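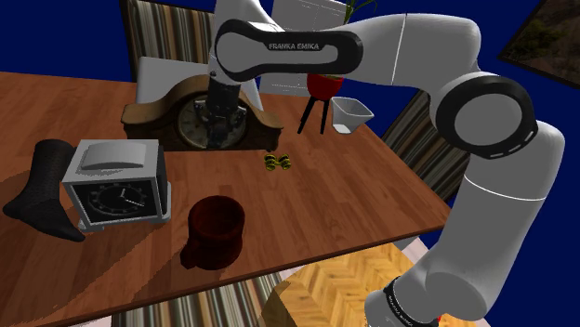 드라마 〈트라스빌(Trasville)〉 시즌 2 보셨어요? 저는 어젯밤에 13화까지 몰아 봤는데, 마지막 장면에서 흘러나온 노래 때문에 잠을 못 잤어요. 벽난로 위에 올려 둘 법한 시계가 나무 테이블에 놓여 있으면 괜히 초침 소리가 들리는 것 같잖아요? 그 곡 도입부가 딱 그래요. 똑, 똑, 똑 하는 소리만 한참 이어지다가 피아노가 아주 조심스럽게 들어오거든요.

찾아보니 밴드 위브스카(Wivska)의 〈사르미엔토(Sarmiento)〉라는 곡이더라고요. 지난 8월에 나온 EP의 마지막 트랙이고, 레이블은 디텔(Ditell)이에요. 발매 때 바이닐을 딱 569장만 찍어서 중고 가격이 벌써 꽤 올랐어요. 저는 그때 망설이다가 놓쳤습니다... 지금 생각해도 속이 쓰려요.

드라마에서는 주인공이 버스 터미널에 혼자 앉아 있는 장면부터 엔딩 크레디트가 다 올라갈 때까지 나오는데요, 길이가 180초쯤 되는 짧은 편집본이에요. 원곡은 중간에 기타가 한 번 크게 터지는 부분이 있고, 저는 그 부분이 제일 좋거든요(이어폰 말고 스피커로 들어 보세요!). 방송에서 그걸 잘라 낸 건 조금 아쉽지만, 대사 없이 노래만 남겨 둔 선택은 정말 마음에 들었어요. 지난 시즌에는 감정이 올라올 만하면 꼭 내레이션이 끼어들었잖아요.

가사는 고향 역에서 기차를 두 번 놓친 사람 이야기예요. 후렴에 '다음 차는 묻지 않을게'라는 대목이 있는데, 13화 내용을 알고 들으면 좀 울컥합니다. 아직 안 보신 분들을 위해 여기까지만 할게요.

EP에서는 두 번째 곡도 같이 추천해요. 훨씬 밝고 드럼이 신나서 설거지할 때 틀어 놓기 좋아요. 디텔 쪽에서 재발매 소식이 나오면 다음 호에 바로 적어 둘게요. 혹시 바이닐 두 장 갖고 계신 분, 한 장 파실 생각 있으면 이 메일에 답장 주세요. 진심입니다!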